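Llevo desde octubre reescribiendo el software de control del brazo pequeño y ya toca dejar por escrito cómo ha quedado, sobre todo para mí, porque dentro de tres meses no me voy a acordar de por qué hay dos bucles y no uno.

La tarea es encajar piezas de espuma en un tablero con huecos. El brazo es de servos de hobby en cadena, con un bus serie compartido. Nada especial. El código anterior era un único script que leía posiciones, calculaba la cinemática inversa, mandaba consignas y guardaba el registro, todo seguido, y cuando el disco tardaba en escribir el brazo pegaba un tirón.

## Dos procesos

Ahora hay un proceso que solo habla con el bus y otro que planifica. El primero se llama Tetteh y el segundo Zalham (los nombres vienen de una lista que tengo para no bautizar todo «controller2»). Se comunican por memoria compartida con un búfer circular de consignas. Tetteh coge la siguiente consigna, interpola en espacio articular y la envía. Si el búfer se vacía, mantiene la última posición y levanta un aviso. No intenta extrapolar. Lo probé y el resultado era peor que quedarse quieto.

Zalham recibe la pose objetivo del hueco, genera una trayectoria en espacio cartesiano, la muestrea y resuelve la cinemática inversa punto por punto usando la solución anterior como semilla. Con eso desaparecieron casi todos los saltos de codo. Los que quedaban salían cerca del límite de la muñeca, y los quité penalizando la distancia a los topes en la función de coste.

## Percepción

La parte de visión es sencilla a propósito. Segmento el tablero por color en HSV, saco los contornos interiores y clasifico cada hueco por la relación entre área y perímetro al cuadrado, más el número de vértices del polígono aproximado.
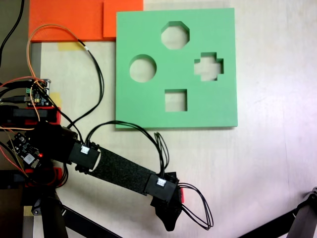 *El tablero verde con sus cuatro huecos: octógono, círculo, cruz y cuadrado.*

La cruz no da problemas, tiene un perímetro enorme para su área y cae lejísimos de las demás. El cuadrado tampoco. La pareja difícil es octógono y círculo. Con la relación área/perímetro salen casi pegados, y `approxPolyDP` devuelve ocho vértices para los dos si el epsilon es un poco generoso. Lo que me ha funcionado es mirar la varianza de la distancia al centroide a lo largo del contorno: en el círculo es casi plana y en el octógono tiene ocho ondas. Hago una FFT de esa señal y miro el octavo armónico. Suena a matar moscas a cañonazos, pero son cinco líneas de NumPy y no he tenido que volver a tocar el umbral.

Para el conjunto de prueba etiqueté a mano 396 imágenes del tablero en distintas posiciones y con distinta luz. El clasificador viejo confundía octógono y círculo en 33 de ellas. El nuevo, en 2, y en las dos la sombra de la pinza cae justo sobre el borde del hueco. Esas las dejo como están. Antes de bajar, Zalham aparta el brazo y pide una imagen limpia, así que en ejecución ese caso no debería aparecer.

## Calibración

Aquí perdí más tiempo. La calibración mano-ojo la hacía con un patrón de ajedrez y veinte poses, y el error en el plano de la mesa era aceptable en el centro y malo hacia los bordes. Culpé a la lente durante una semana entera. El fallo estaba en los ceros de los servos: el fichero de offsets tenía valores en ticks y el cargador los leía como grados en una de las articulaciones. Una línea del YAML sin unidad.

Desde entonces todos los campos llevan la unidad en el nombre (`offset_ticks`, `limit_deg`) y el cargador se niega a arrancar si encuentra uno sin sufijo. Es feo de leer y lo recomiendo.

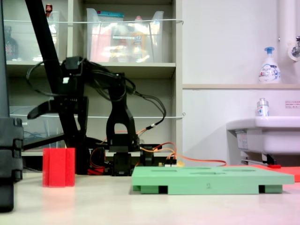 **¿Por qué no usar ROS 2 y ahorrarse la parte de memoria compartida?**

Porque para un solo brazo y dos procesos me daba más trabajo mantener el entorno que escribir el búfer. Si algún día hay un segundo brazo lo reconsideraré, y la interfaz de Zalham está separada para que el cambio no duela demasiado.

## Registro y reproducción

El registro va en un tercer proceso con prioridad baja que lee del mismo búfer y escribe en binario. Cada muestra lleva marca de tiempo monotónica, posición medida, consigna, corriente y un identificador de tramo. Hay una herramienta de línea de comandos, Jolton, que abre un registro y lo reproduce contra Zalham sin brazo conectado. Es lo que más uso de todo el proyecto. Casi todos los errores del planificador los he encontrado así, de noche y sin encender nada.

También sirve de prueba de regresión. Guardo los registros que alguna vez dieron problemas y los paso todos antes de subir un cambio. Ahora mismo son 973 tramos. El miércoles saltó uno muy antiguo, de una inserción en la cruz, porque había cambiado el orden de los ejes en una rotación y no me había enterado.

## Lo que falta

- La bajada final es en posición pura. Quiero usar la corriente de los servos como señal de contacto, aunque es ruidosa y el filtro mete retardo.
- Una búsqueda en espiral cuando la pieza toca el borde y no entra. La tengo escrita, sin probar en el brazo.
- Los tiempos muertos del bus. Si un servo no contesta, Tetteh reintenta una vez y sigue, y no estoy seguro de que seguir sea lo correcto.
- Documentar el formato del registro.

El código está en el repositorio de siempre, en la rama `fultport`. La rama principal sigue con el script antiguo hasta que termine lo del contacto.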